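第4章 面包的老化与含水量控制

学习要求
理解淀粉回生与水分迁移的区别；掌握切片面包含水量的测定步骤；能够根据贮存温度判断老化速率的变化趋势。

4.1 老化的概念

面包出炉后，在贮存过程中发生的除微生物腐败以外的品质下降，统称为老化。其表现包括面包心变硬、掉渣增多、表皮由脆变韧、香气减弱。老化不等同于失水。将面包密封于不透水的包装内，总质量基本不变，面包心的硬度仍会逐日上升。早期的烘焙文献常把两者混为一谈，由此得出的保鲜措施多集中于防止蒸发，效果有限。

老化涉及两类过程。第一类是淀粉回生，即糊化后的淀粉分子在冷却与贮存中重新排列，形成有序的结晶区。直链淀粉的回生在出炉后数小时内大体完成，决定面包冷却后的初始结构；支链淀粉的回生较慢，可持续数日，是面包心变硬的主要原因之一。第二类是水分迁移，即水分由含水量较高的面包心向含水量较低的表皮扩散，同时在淀粉与面筋蛋白之间重新分配。
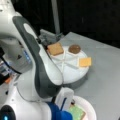 图4-1 机械臂

4.2 温度的影响

支链淀粉的结晶速率取决于成核与晶体生长两个步骤。温度降低有利于成核，温度升高有利于晶体生长，两者叠加后，总速率在略高于冰点的区间达到最大。家用冰箱冷藏室的温度约为4℃，正处于这一区间附近，因此冷藏面包比室温面包硬化更快。冷藏可以抑制霉菌，却加速老化，两种效应须分别评价。

冷冻的情形不同。当温度降至面包心的玻璃化转变温度以下时，分子运动受到强烈限制，回生几乎停止。降温过程应尽快通过老化速率最大的区间，解冻时亦然。缓慢冻结的产品在两次通过该区间时均有损失，解冻后的硬度往往高于预期。

复热可使支链淀粉晶体部分熔融，面包心恢复柔软。这种恢复是暂时的，再次冷却后硬化更为明显，其中一部分应归因于复热期间的水分损失。直链淀粉晶体的熔融温度较高，普通复热不能使其逆转。

4.3 涂层与夹馅对水分迁移的影响

切片面包涂抹果酱、酱汁或夹入馅料后，体系中出现新的水分活度差。水分由水分活度较高的一侧向较低的一侧移动，方向并不总由含水量决定。果酱含糖量高，水分活度可以低于面包心，此时尽管果酱的含水量不低，面包心仍可能向果酱失水。番茄类酱汁则多半相反，接触面在短时间内吸水软化。

常用的阻隔手段是在接触面先涂一层油脂。油脂层须连续，厚度不均或有破口时，阻隔效果显著下降。烘烤切面也能延缓渗入，但干燥的表层自身水分活度很低，与馅料之间的差值反而增大，只适合短时间内食用的产品。 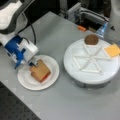

Valdis Strazds 在审读本节时提出，油脂阻隔层的讨论不应脱离温度：黄油在室温偏高时软化流动，原本连续的膜会出现破口，以冷藏条件下的数据推断常温货架期并不可靠。这一意见应当采纳。比较不同阻隔材料时，试样的涂布温度与贮存温度均应写入记录。

4.4 含水量的测定

本章采用两段干燥法。面包切片体积大、孔隙多，若直接粉碎，操作中会损失水分，故先在室温下风干，再粉碎并烘至恒重。总含水量由两段失重合并计算，不可将两段的百分数直接相加。

（1）称取整片试样，记录初始质量，精确至0.01 g。
（2）将试样切成小块，平铺于已知质量的浅盘，置于通风处，直至质地脆硬。
（3）称量风干后的质量，计算第一段失重。
（4）粉碎、过筛、混匀，取平行样置于已恒重的称量皿中，入烘箱干燥。
（5）移入干燥器冷却后称量，重复干燥至前后两次质量差符合规定。

例4-1 某切片初始质量为50.30 g，风干后为35.21 g。粉碎后取样5.00 g，烘至恒重为4.50 g。第一段失重为30.0%，第二段失重为10.0%，总含水量为30.0%＋（100%－30.0%）×10.0%＝37.0%。

涂有果酱或酱汁的试样应先将涂层与面包心分开，分别测定。分离时刮去的接触层单独编号，不并入任何一方。

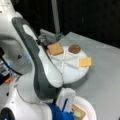
4.5 硬度的测定

硬度通常以压缩法测定，即用平底圆柱形探头以恒定速度压缩面包心，记录达到规定形变时的力。试样厚度、探头直径与压缩速度三者中任一改变，所得数值即不可直接比较。取样应避开两端及靠近表皮的部位，同一条面包的各片按切片顺序编号。

硬度随时间的变化可用阿夫拉米方程拟合，所得速率常数用于比较不同配方或贮存温度下的老化快慢。拟合所需的极限硬度应由足够长的贮存试验取得，不宜由前几日的数据外推。拟合步骤及参数的误差估计见下一节。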